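Calar Carton Study: Gallery

Small printed cartons, long formats. Page maintained by Funmilayo Odukoya. Last revised March 10, 2022.

The study covers folding cartons with a length at least four times the width. Formats of this kind are used for pens, cosmetics, incense, thermometers and similar goods. The collection was started at Trivenstead as a teaching set for the packaging course and moved to the Perron building in August, together with the cutting table and the flat files. The register stands at 2,886 entries. Of these, 2,751 have been measured and assigned a format code; the remainder are mostly flattened blanks with no closure to classify.

Notes on terms

Face: the panel carrying the main print. Where two panels carry equal print, the one opposite the glue seam is taken as the face.

Label panel: an area of the face left in a plain color, or printed in one, to carry a name or product line. It may be part of the print or a separate sticker. The register has a field for each case, and the field is left blank until the carton has been handled.

Repeat: the distance after which a pattern starts again. On checks and plaids the repeat is taken along the length of the carton first, then across. On a narrow face the cross repeat is often incomplete, and the entry is marked P (partial).

End: either of the two short closures. Tuck ends are coded T, glued ends G, sleeve and tray S. Mixed closures take both letters, with the opening end first.

Board weight is recorded in grams per square meter where a loose flap can be sampled. The usual figure for this size is about 300. Heavier board is not common in long formats, as the side folds tend to crack at the ink.

Patterned faces

Amarachi Akande sorted the patterned group in the Plalgate file. Stripes are filed by direction, florals by ground color, checks and plaids by dominant color. Red is the largest drawer under plaid and has been split in two: red with green, and red with black or maroon. Gold line work is ignored for filing - it goes in the remarks.

Two points come up often with plaid on a slender box. First, the pattern has to survive the fold. Where the printer has run the lines continuously over the long edge, any error in the crease shows as a step. Second, plaid is a busy ground for small type, so a plain panel is usually laid over the middle and the pattern left to run at both ends. Fine lettering then sits on the panel, and emblems are moved toward the ends, where they need a strong color to hold against the check.
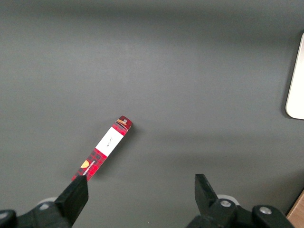 Red plaid face with darker black and maroon lines. White label panel across the middle, roughly a third of the length, with one small line of thin dark lettering. Yellow half-circle emblem toward one end, small white text beside it; orange, tan and white emblem near the other.

Handling and lighting

Cartons are laid face up on a plain gray surface. Boxes are not pressed flat for the gallery, and bowed faces are left bowed. Color is not corrected after the fact, so the reds should not be compared closely from one entry to the next. For color work use the swatch cards, which are kept with the flat files and can be requested by drawer number.

Lettering is transcribed from the carton itself under a loupe. If a line has not been transcribed, the caption gives only its position and color.

Requests

Up to 100 entries can be pulled for one visit. Send the format code and drawer, and state if the cartons are to be opened. Glued ends stay closed.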